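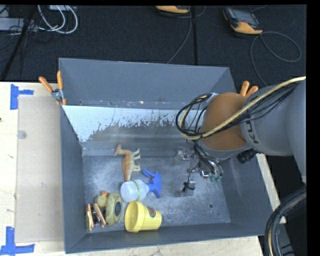

Bath toy rescue day! I have put this off since May and I'm finally doing it, so follow along if your tub is also slowly turning into a zoo. Everything gets sorted before a drop of water runs. First batch is in the big gray bin, and it's the usual crowd: the duck, flopped on its side, a yellow cup, a toy animal with pale legs, and the spray bottle with the bright blue trigger, which I am very fond of. The bin has scuffs all over the bottom and I love it anyway. Got it at the Clurnell yard sale and it has outlived two plastic tubs.

2/ The duck first. Ducks are the worst for gunk! If yours has a squeaker hole, squeeze it hard over a white paper towel. Black specks mean it goes in the trash, no second chances. Clean squeeze, it stays.

3/ My mix is plain white vinegar and warm water, half and half. I make 3000 ml at a time, which does two batches with a bit left for the faucet. Toys soak for 18 minutes. Why 18? That's how long my kitchen playlist runs before the song I always skip.

4/ Animal figures don't get the soak. Some are hollow, some have painted eyes, and I lost a very nice zebra's face that way last year (sorry, zebra). They get a spritz, a soft toothbrush around the ears and legs, then a quick rinse.

5/ Speaking of toothbrushes, the Feso kids' ones are perfect for this. Tiny head, really soft, and the handle fits a grown-up hand better than you'd think.

6/ Cups are the easy win. Wipe, rinse, done. We keep every stray cup for pouring games and I will defend that forever. Best bath toy there is! My youngest ignored a whole Bultoleo boat set to tip water from one cup into another until her fingers wrinkled.

7/ Someone asked about drying. Old towel on the porch, holes facing down, turn them at lunch. Overnight if it's humid. Please don't put them back in the net bag damp, I did that for years and wondered about the smell.

8/ Anything nobody has touched in ages goes in the box for the Te Moana playgroup swap. Dry, clean and no squeakers, those are their rules and they're good ones.

9/ Batch two is going in now. I've found a plastic whale I forgot we owned and I'm far too happy about it. Send me your weirdest tub finds!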